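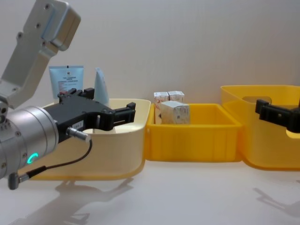 # Chapter 4: Open Bins and Small Packages

Most homes, clinics and small shops hold a large number of small packages. Creams, ointments, soaps, dressings, sample sachets and refill cartons arrive a few at a time and are put down wherever there is room. After a few months the same product may be stored in three places, and someone buys another because the first can't be found.

Chapter 3 dealt with fixed shelving and cupboards. In this chapter we turn to the open bin, the simplest container used in household and back-room storage. A bin has no lid, no divider and no fixed position. It can be filled on a table, carried to a shelf and brought back for restocking. It is also easy to misuse, and a good deal of what follows is about deciding what should go into a bin before anything is put in it.

## What you will learn

By the end of the chapter you should be able to:

- sort a mixed group of small packages by shape, use and date
- choose a bin with walls of suitable height for its contents
- place cartons, tubes and pouches so that labels can be read
- set up a row of bins on a work surface and keep it in order
- record what has been stored, using the short stock card in Appendix B

## 4.1 Why bins are grouped in a row

A single bin becomes a catch-all. Two or more bins side by side ask the person filling them to make a choice, and that choice is the start of a sorting system. In the Curnholm storeroom course, from which many of the exercises in this book are taken, learners work at a table with the bins already in a row and the unsorted goods behind or beside them. They don't move to the shelves until every package has been given a place.

The bins should touch or nearly touch. Gaps between bins collect loose items, and a sachet that slips into a gap is usually found weeks later. Where possible, use bins of different colours. Colour is quicker to read than a label from across a room, and it is still there after a paper label has fallen off. Pale and strong colours mix well in one row. Two pale bins next to each other can be confused in poor light.

Keep the work surface plain. A white or light tabletop shows up dropped caps and torn seals. Pushing the table against a wall gives tall items something to lean on while they wait to be sorted, and it stops them being knocked off the far side.

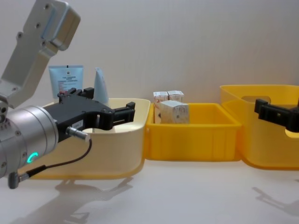 ## 4.2 Tubes

Tubes are harder to store than cartons. They have a wide end and a narrow end, they bend as they empty, and many will not stand without support. The usual advice is to store a tube cap down, so the contents settle towards the opening, with the printed side facing out. The light blue tube at the back of the cream bin has its flat crimped end uppermost and its label panel in view, and it can be identified without being picked up. Its neighbour leans at a slant, a common position for a tapered package with nothing tight beside it. Leaning does no harm on a work table. In a bin that will be carried it leads to a pile, and within a day or two the labels are face down.

There are two ways to deal with this. The first is to fill the bin closely enough that the tubes hold each other up. The second is to use a smaller bin. Learners often try a third way and lay the tubes flat in layers. Flat storage is acceptable for a single layer – any more than that and the lower tubes are forgotten.

Check each cap before storing. A cap that is cracked or only half closed should be dealt with at the table. Wipe the outside of any tube that feels sticky, and let it dry before it goes in with cardboard.

## 4.3 Cartons

Cartons are the easiest packages to sort. They stand square, they fit against straight walls, and they have a printed face on several sides. Begin in a back corner and work forward, tall cartons first and flat boxes in front. A bin with straight vertical walls will hold more cartons than one with curved walls, where the corners of each box meet the slope and waste space.

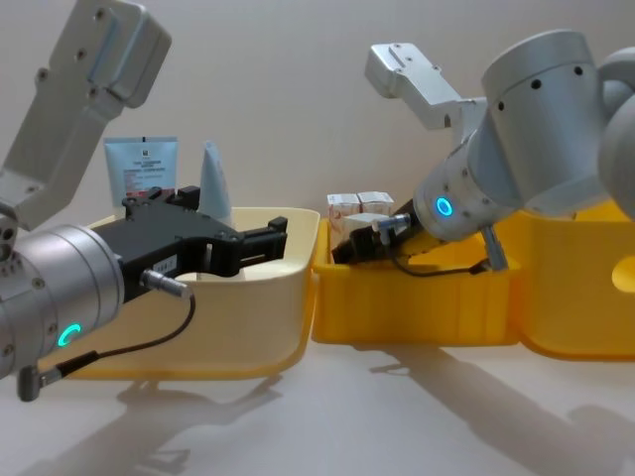
One learner at Cimilport disagreed with the back-corner rule, writing in the course feedback that "the corner is where the old stock hides" and that cartons ought to be started at the front. Her group had found expired ointment at the back of a deep bin in December, and she felt that the rule was to blame. The objection is a fair one for deep bins. Where the walls are higher than the tallest carton, start at the front or choose a shallower bin. In all other cases the back corner remains the better starting point, provided that older stock is moved forward at each restock.

## 4.4 A note on bin sizes

The case study in section 4.7 follows the Brennan storeroom, which held 392 packages when it was first recorded. The staff moved everything into bins of one size and found that the tubes fell over and the flat boxes disappeared. They then divided the stock again, using wide, shallow bins for tubes and pouches and straight-sided bins for cartons. No bin in the second arrangement held more than 54 packages, and most held far fewer. You will need those figures when you fill in the stock card.

## Before you begin

For the practical work in this chapter you will need a clear table, at least two bins of different colours, a damp cloth, a marker and a collection of small packages. Household items are suitable. Do not use prescription medicines. Set out the bins first, stand the unsorted items behind them, and read section 4.5 through to the end before you move anything.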